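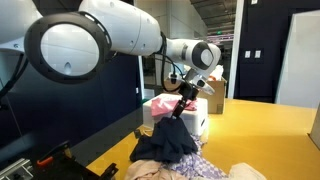 Studmont Mixed Cloths, by the Box

Product no. 2791
Sold by Clurka Household

Cloths for people who own a table and occasionally spill things on it. Colours vary from box to box. Dark navy, pink, beige and a purple-and-white check all turn up regularly, and we can't promise you the check, however nicely you write. Sowmya Varghese in our packing room has heard every plea going.

What you get
50 cloths, mixed colours and patterns
One box, plain, no ribbon

Size and fabric
Sizes differ a little. All are cotton, and all will crumple the moment you stop looking at them. Iron them if you must.

Washing
Wash at 40 before first use, navy on its own. The navy is a generous colour and will share itself with anything pale. Tumble dry on low, or hang on a line and hope.

Storage
Any lidded plastic box will do, or an old cardboard one with the flaps open. Folding is optional in this house.

Delivery and returns
Orders go out within 9 working days. Unwashed cloths can come back to us at the Quách Street counter, in the box, with your order number. Washed ones are yours for life.

Trade orders of 102 boxes or more: ask for Vira Melnychuk. Next delivery of the check is due in May.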